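Subject: Re: [open-house-promo] Mailers or radio for July?

On January 20, 2025, a list member wrote:
> We have 7 builders signed up and money for one big push.
> Is radio still worth it, or do we print mailers again?

Mailers, all the way! We sent 1,949 postcards for the Kiltance home tour and roughly 300 came back at the gate for the raffle (radio got us 11 calls, ouch). 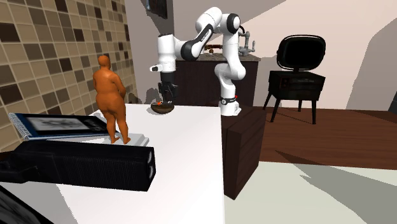
What I'd do with your budget

Split the drop in two, and put the map on the front. Nukeso did our printing and I'd use them again.
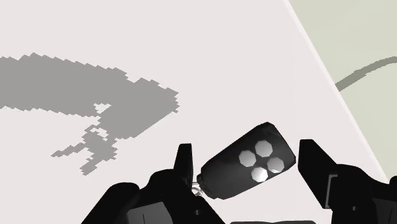
Key fob, close up

Oh, and book your banner spots early!

Recent threads:
- Carhuamaca billboard rates
- Rostuvham tour logo, round two
- Yard sign sizes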